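木製テーブル用ワックス「Wurnari」 100ml缶
家具のお手入れ > ワックス・オイル 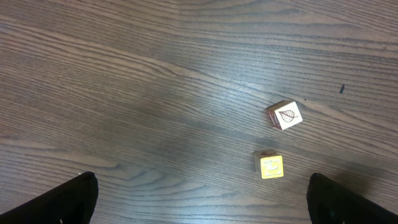 この記事は約2分で読めます

Wurnari(ワーナリ)は、屋内の木製テーブルや棚板に使う固形ワックスです。蜜蝋と植物油を練り合わせたもので、塗った面は落ち着いた半つやに仕上がります。着色剤は入っていません。濃い茶色や灰色がかった仕上げの天板でも、木目の流れをそのまま残せます。

製品仕様
内容量:100ml
成分:蜜蝋、亜麻仁油、カルナウバ蝋
色:無着色(缶の中では淡い黄色)
香り:ほぼ無臭
用途:屋内の木製家具、木の小物
製造元:Lomden工房

使い方
天板のほこりを乾いた布で拭き取ります。水拭きをした場合は、完全に乾くまで待ってください。綿布に少量を取り、木目に沿って薄くのばします。板の継ぎ目にはワックスがたまりやすいため、布の角で軽く押さえるように拭いてください。2時間ほど置いてから、別の布で乾拭きします。
つやが足りないときは、翌日に同じ手順でもう一度塗ります。一度に厚く塗るとべたつきが残ります。

使えないもの
ウレタン塗装やラッカー塗装の面には浸透しません。表面に白く残ったときは、乾いた布で拭き取ってください。屋外の家具と床にはお使いになれません。熱い鍋やカップを直接置いた跡は、ワックスだけでは消えません。先に目の細かい研磨パッド「Torvik」で表面を整えてください。

調合について
配合を担当したのは、家具修理の仕事が長いZsolt Csizmadiaです。以前の製品は冬場に缶の中で硬くなりすぎるという声があり、亜麻仁油の割合を見直しました。固い場合は、缶ごと室温に置いておくとやわらかくなります。

保管と廃棄
ふたを閉め、直射日光の当たらない場所に置いてください。油のしみた布は自然発火のおそれがあります。使用後は水に浸し、お住まいの地域の区分に従って捨ててください。

よくあるお問い合わせ
旧製品のBrudonと重ねて塗れますか。
塗れます。古い層が厚い場合は、先に落としてください。

詰め替え用は9月に入荷の予定です。
お問い合わせ窓口:Emese Kiss
ページ更新:2019年8月15日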